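What Happens After an Election? How Promises Turn Into Real Things

Written for young readers by Afiq Rahman
17/01/2018

If you have ever walked past a house with a sign on the lawn that said "Vote for So-and-So," you already know a little bit about elections. People who want to be in charge of a town or a state or a country go around shaking hands and knocking on doors, and they tell everybody what they would like to do if they win. Then there is a big day of voting, the votes get counted, and somebody wins. There are balloons sometimes!

But what happens the next morning, when the balloons have started to sag? That is the part I get the most letters about, and I'm glad, because I think it is the most interesting part of all.

Let's use a town called Ullcombe. Pretend you live there, on a street with a bumpy sidewalk, and the new mayor has promised to build a library with a children's room. You are very excited about this library. You have already picked out the corner where you will sit. So why can't you go there next week?

First, the mayor is not the only boss

In lots of towns, the mayor works with a group of people called a council. Council members are elected too. Each one usually speaks up for a different part of town, which means one of them speaks up for your street, bumpy sidewalk and all.

Ullcombe's council has 7 members. When the mayor wants to do something big, like build a library, the council has to talk it over and then vote. If four of them say yes, the library can go ahead. If only three say yes, the mayor has to go back and think again, or change the plan a little, or try to persuade somebody. (Persuading is a lot like what you do when you want to stay up late, except that there are more papers involved and the meetings are longer.)

Council meetings are nearly always open to the public. That means anyone may come in and listen, and yes, that includes you, if a grown-up can bring you along. In many towns there is a time when ordinary people can stand up and say what they think. You might have to put your name on a list first, and there may be a clock that tells you when your turn is over.

Next comes the money

A town has a kind of giant allowance, and it is called a budget. A budget is a plan that says how much money is coming in and what it is going to be spent on. The money comes mostly from taxes, and taxes are paid by the people who live and work and shop in the town. When your family buys a pair of sneakers, there may be a few extra cents or dollars added on at the register. That is a tax, and it goes to help pay for things everybody shares.

The tricky thing about a budget is that there are always more good ideas than there is money. Suppose Ullcombe could build the library, or fix the old bridge on Sorton Road, or buy new school buses, and it can't do all three this year. Which would you choose? Now ask the person next to you. Did they choose the same one? If they didn't, you have just found out why council meetings take so long.

Most towns work on their budget at the same time every year. In Ullcombe they start in September, when the town office asks every department (the fire department, the parks department, the people who plow the snow) to write down what it will need. All of that gets added up, and then comes a lot of crossing out.

Then, who gets to build it?

The mayor does not put on a hard hat and build the library alone, although it would be fun to watch. The town has to hire people. To keep it fair, the town announces what it needs, and companies send in their prices. Each price is called a bid. Let's say a company named Urquijo sends in a bid for the walls and roof, and another one named Eriteck sends in a bid for the lights and wiring. The town compares all the bids it gets and picks the ones that do a good job for a sensible price. There are rules about this, so that a mayor can't just hand the work to a cousin or a best friend.

After that there are drawings to make, the ground to test, and safety rules to follow. All of it takes time, sometimes a year or more before anyone sees a single brick.

How do you know if a promise was kept?

When a leader has been in the job for a while, people like to look back and check. Newspapers do it, and so do neighbors talking over a fence. You can do it too! Write down the promise on one side of a sheet of paper. On the other side, write what has been done so far. You might find the promise was kept, or partly kept, or that it hasn't been started.

Try to be fair when you do this. Sometimes a promise is late because a storm came along and the money was needed for something else. Sometimes it is late because the leader forgot all about it, or never meant it very much in the first place. The way to find out which is to ask, politely, and to keep on asking.

You can't vote until you are older, but here are some things you can do now. You can write a letter to your mayor or council member. You can collect signatures, and this is called a petition. One class I visited wanted a crosswalk outside their school, and they hoped for 500 names. They got 448, and the council still put the crosswalk on its list of things to discuss. I was very proud of them.

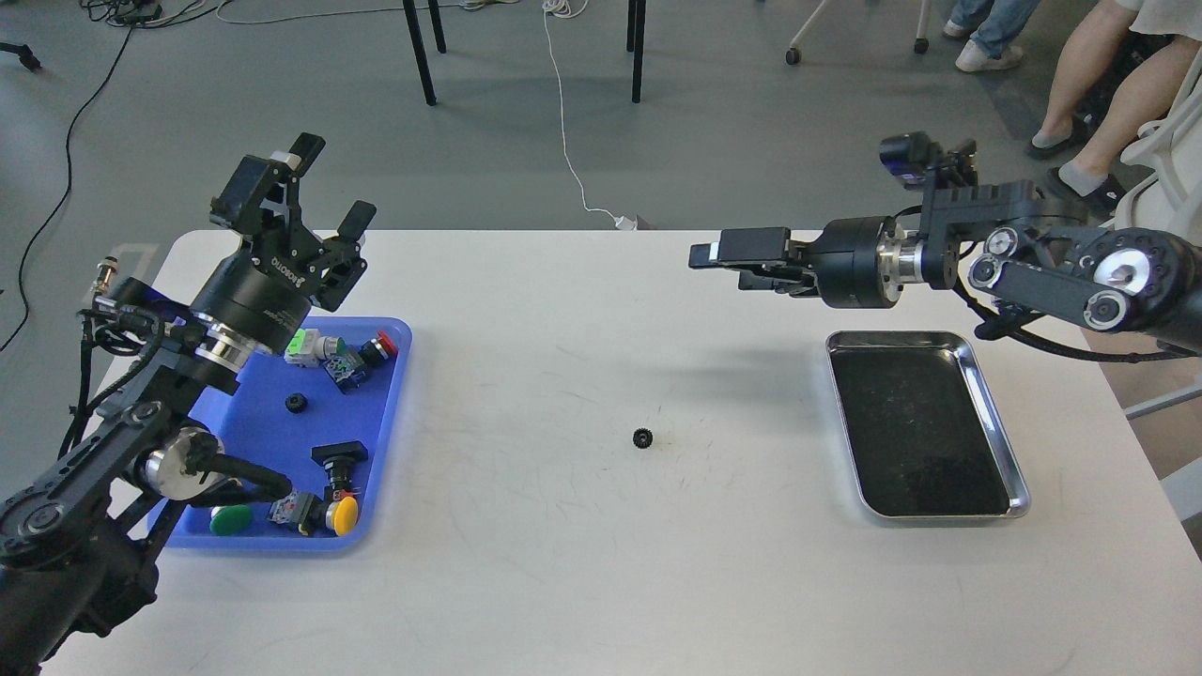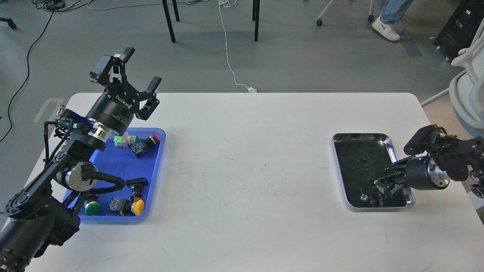 Two black robot arms at a white table, with a blue tray on the left side.

Words to know

Budget: a plan for spending money.
Bid: the price a company says it will charge for a job.
Council: a group of elected people who make decisions for a town.
Petition: a letter or request signed by lots of people.
Tax: money people pay to help cover the things everyone shares.

Something to try at home or in class

Give each person 20 dried beans. Every bean is a piece of the town's money. Set out cups marked Library, Bridge, Buses, Parks and Snow Plows, and let everybody drop in their beans however they like. Then pour out each cup and talk about what you see. If somebody put all of their beans in Snow Plows, ask them to tell you about it.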